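The Peaches from Grernley

The peaches were for the pie, and the pie was for Saturday.
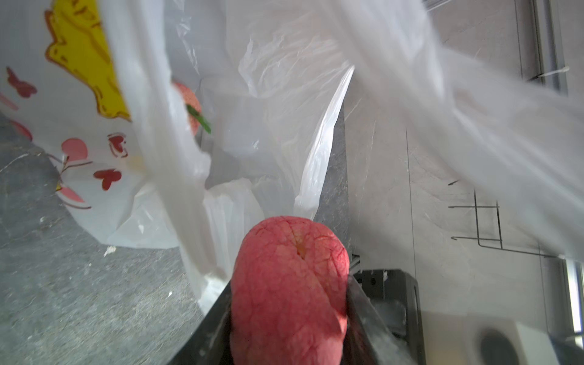 Never cut them the day you buy them, the woman at the stall had told her. Leave them out two days, stem end down, not touching, and if one has a split in it eat that one first. She said it while making change, to the coins more than to anyone.

So there were peaches on the kitchen counter and in the bag, and it was a Thursday night in June. The pie would have to be baked by noon on Saturday if it was going to be cool enough to carry.

She had driven 55 miles for them. There were peaches at the Cheung market four blocks away, and they were fine, but her mother had always bought from Grernley and the recipe card said Grernley on it, underlined, as if it were an ingredient. The card also said a cup of sugar, with the cup crossed out and three quarters written above it, and then the three quarters crossed out too. After that there was nothing. You were supposed to taste the fruit and decide.

Her brother's opinion was that any peach would do once it was under a crust. He gave it over the phone, from his car, on his way home from the Wekonmont plant. He also wanted to know if she had found the big pie dish. She had not. She had found the lid of something that might once have gone with it.

She put a dish towel on the counter and began setting the peaches out on it. They were firmer than she wanted. She pressed each one near the stem with her thumb, very lightly, the way she had been taught, and smelled it. Most smelled of not much. One had a small yellowish spot along the crease, where the skin looked as if it might have opened. She put it on a saucer by itself.

The plastic bag made a lot of noise in the quiet kitchen. It was a cheerful bag, with butterflies and a heart on it, and she smoothed it flat when it was empty and put it in the drawer with the others. Her mother had kept bags in the same drawer. There had been close to 200 of them when the house was cleared, folded into triangles, and it had taken most of an evening to decide that they could go. Her brother kept a few. He said they were good bags.

On Friday morning the peaches were the same. She turned the oven on to see if it still ran hot. It was an old Zotow with a dial that had lost its numbers on the right side, and the thermometer she hung inside it took a long time to settle. It ran hot. She wrote that on the back of the recipe card, then saw that her mother had already written it there about a different oven.

She looked for the pie dish again. It was not in the low cupboard, or behind the roasting pan, or in the box in the hall that said KITCHEN and held extension cords. She called her brother, who said to use two small ones. She said it was a one-dish pie. He said a pie did not know what it was in.

By that evening the kitchen smelled of peaches. It had come on during the afternoon while she was at work, and she noticed it from the front door with her keys still in her hand. She went and pressed them again. Better. Two were ready and the rest would be by morning, or close enough.

She took the one from the saucer and washed it and ate it over the sink. It was soft on one side and a little sour near the pit. She stood there a while thinking about the sugar. Three quarters, she decided – maybe a spoonful less.

Then she got out the flour and the butter and made the dough, enough for two small pies. She wrapped it and put it in the refrigerator behind the milk. She wiped the counter around the towel without moving the towel.

Her brother called again at nine. He had the dish. It had been in his garage the whole time, holding screws. He would wash it, he said, and bring it over before breakfast, and was there any chance of a peach in the meantime.

She told him he could have one, and to wash the dish twice.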